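Thread category: Automation > Safety & Good Practice
Last updated 11 April 2018

Cell rules for two-arm handling of rigid luggage, as we run them on the Udisach bench. Posting in pieces because people keep asking for the PDF and the PDF is out of date.

Scope: two arms, one object, shared workspace, no person inside while the drives are live. If your setup lets someone reach in, stop reading and go do a proper risk assessment to ISO 12100 and ISO 10218 first.

Rule 1. One written task sheet per object. It lists mass, outer dimensions, surface finish and permitted contact zones. A glossy hard shell and a fabric bag do not share a sheet, even at the same mass.

Rule 2. Contact zones are on the shell, near corners where it is stiff. Wheels, handles and latches are excluded. So is the seam, for anything that carries load.

Rule 3. One arm leads. The other follows on a force limit, never on position alone. Two position-controlled arms on one rigid object will fight each other, and the weakest joint pays for it. Our follower limit is 34 N. Yours will differ. Write it down.

Rule 4. Minimum clearance between the two wrists goes in the sheet as a number. "Close" is not a number. If both grippers work the same side of the object, the slower speed setting applies to both arms.

Rule 5. Cable slack is checked at full reach and again at full fold, with the arms moved by hand. A loop that clears the elbow at full reach can still catch on it when folded.
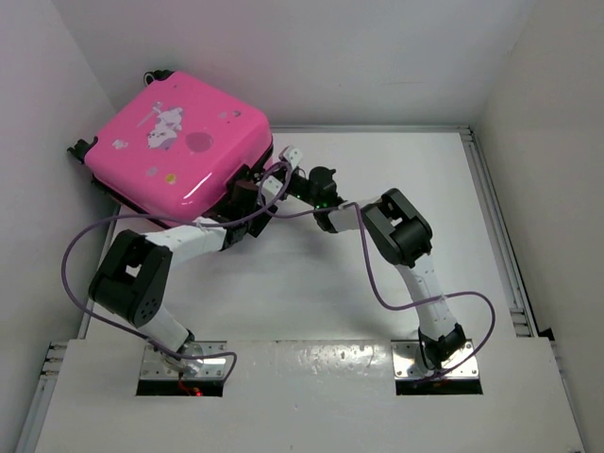 Keegan Petrenko replied that Rule 5 should also cover the wrist at both rotation limits, as most of the cable damage at Fraser shows up there and the elbow gets blamed for it.

Agreed, adding it. Rule 5 now reads: full reach, full fold, both wrist limits. Three checks per arm, initialed.

Rule 6. Base plates. Torque check on the mounting bolts every 8 operating hours for the first week, then weekly. Mark each bolt with a paint line. A broken line means stop and re-torque before the next run.

Rule 7. Indicator lights are not a safe state. The only safe state is drives isolated and the isolator locked. We had this wrong in the October version, which let you reach in on a status light. Please delete that one.

Rule 8. Drops and slips get logged even when nothing is damaged. Log has 642 entries so far. Most useful fields: which contact zone, which arm was leading, speed setting. Least useful: free text.

Bontu Fikre has the blank task sheet. Changes go through her, with the rule number in the subject line.

Still open: whether stickers on the shell count as a change of surface finish. I say yes if a fingertip can land on one. Huguette Fortin says only above a certain size. Test plan to follow.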